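4.2 Packing behaviour and the carry-on limit

Of the 186 households that returned a diary, most had at least one member who flew in the study period, nearly all out of Dallville on the Trindade service. Carry-on only, in the main. Checked bags were rare and got rarer once the fee went up in November. Respondents were asked to write down what went in the bag, in what order, and what came back out before leaving. The last part was the useful one. People were a lot more willing to list what they'd removed than what they'd kept, and the removed items (second pair of shoes, the "just in case" jumper, full size shampoo) line up well with the interview material in 4.1.

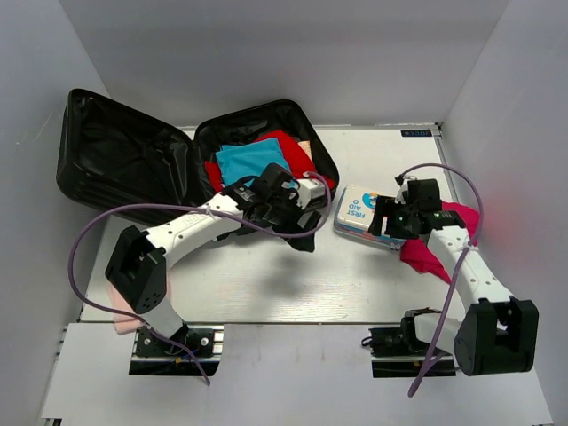
Order of packing varied less than expected. Soft clothing first, hard items last, toiletries wherever there was a gap. Respondents who used a hard-shell case tended to treat one half as the real bag and the other as overflow, so clothes were folded and stacked on one side, much like the blue cloth over the red in Figure 3, and the lid half stayed empty until the last few minutes. Several diaries describe this lid space as "for the trip home". Gifts, mostly, or laundry. Nobody in the soft-bag group wrote anything comparable, and we think the two-sided layout of the case is doing some of the work here, though the diary form didn't ask about it directly and should of.

Figure 3. Open suitcase with folded cloths in the packed half.

Rolling versus folding. A minor point but it came up constantly. Rollers reported fitting more in, folders reported fewer creases, and neither group had weighed or measured anything before forming the view. No difference in bag weight at the Clastton check-in scales between the two (Table 5). Older respondents folded. Those travelling for work folded as well, whatever their age.
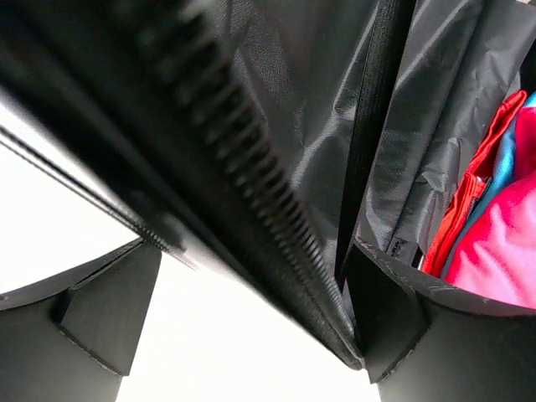 Weight was a different story. The Grodotach survey, run two years before ours, had found travellers poor at estimating the weight of their own bags, and 80 of our households agreed to write down a guess before leaving home. Guesses ran low for heavy bags and high for light ones. Of those 80, 35 said they had repacked at the airport at least once in the past, on the floor, in the queue, and for many this was the memory that shaped how they packed now. One respondent colour codes everything by day because of it. Another wears the heavy coat onto the plane even in summer, pockets full.

Limits of the data. Diaries were self completed and some were clearly filled in afterwards, all in one pen. The 600 item entries were coded by a single coder, so there is no agreement figure to report. Children's items were logged inconsistantly, sometimes under the parent and sometimes not at all, and have been left out of Table 6. The return leg is thin too. People were tired, and the diary stops at the hotel door in a good share of cases. We come back to the return leg in 4.3 using the interviews only.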